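Dénes Rácz wrote the two-page bench rules at Stelten in April. They cover any cell where two arms share a table.
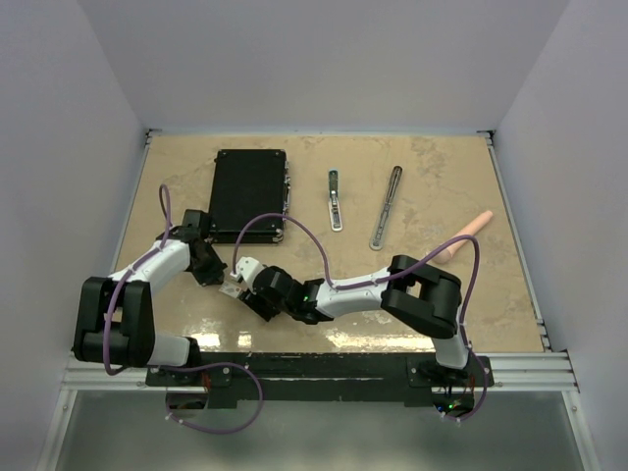 Rácz starts with reach. "Assume both arms can touch everything," he says. Cables get their own line, and a purple one arching over a forearm is easy to follow by eye.

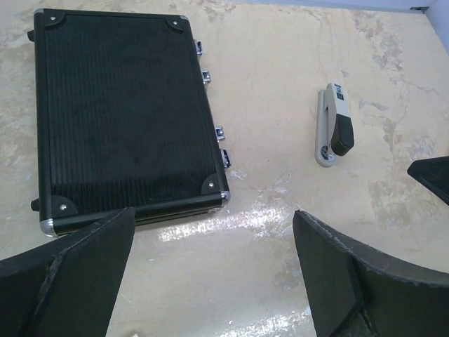
"Nothing moves until the table is clear of hands."

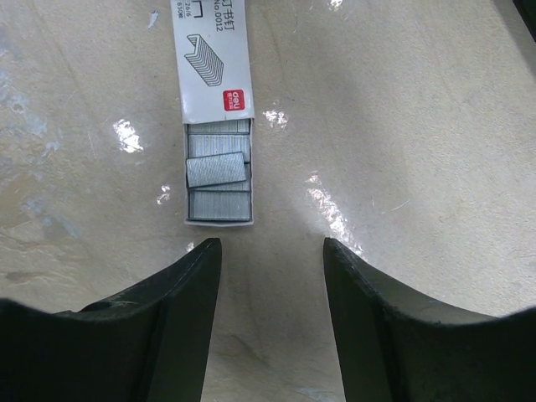
Who can stop a run? Anyone at the bench, for any cause.

Each stop goes in the log, which has 229 entries.
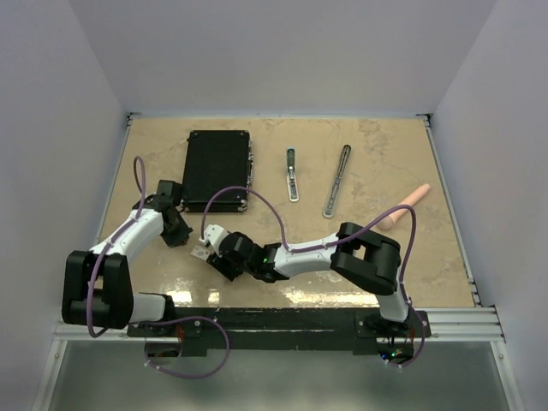 "Read it before you restart," Rácz says.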